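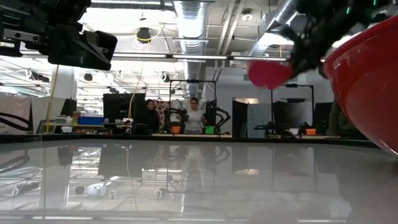 White bench, with red bowl and red disc.

Jun 14, 2023
Workshop notebook, Birkover site. Entry by Aleksi Sjöberg.

Subject: gloss retention of glazed stoneware after repeated alkaline washing (Puris glaze, second series).

The second series was started this morning using tiles from the February firing. Eight tiles were taken from the Leinonen kiln and eight from the Brastari kiln. All were weighed, labelled on the unglazed side and measured for gloss at the centre and at each corner before immersion. Corner readings on the Leinonen tiles were more scattered than in the first series. The centre readings agreed well, and only these will be used for comparison.

Detergent solution was made up fresh. The bath was set to 580 rpm on the stirrer, as before. Colleagues are asked not to alter this setting, even where the vortex appears excessive. The first series was interrupted at 100 cycles owing to a failed seal on the lid. The seal has been replaced and the present series will continue to 142 cycles, subject to the condition of the tiles.

One Brastari tile (B3) shows a pinhole near the lower edge. It has been kept in the series and flagged in the results sheet. Should the glaze lift around the pinhole, the tile is to be withdrawn and its colour recorded against the grey reference card.

The gloss meter drifted slightly between the first and last readings. It was recalibrated on the black standard and the final four tiles were measured again. Both sets of values have been kept.

Outstanding: order distilled water; locate the missing tongs; confirm with the kiln room whether the Leinonen cooling rate was changed after February. Rinse water samples are in the lower fridge, left-hand shelf, and must not be discarded before Friday.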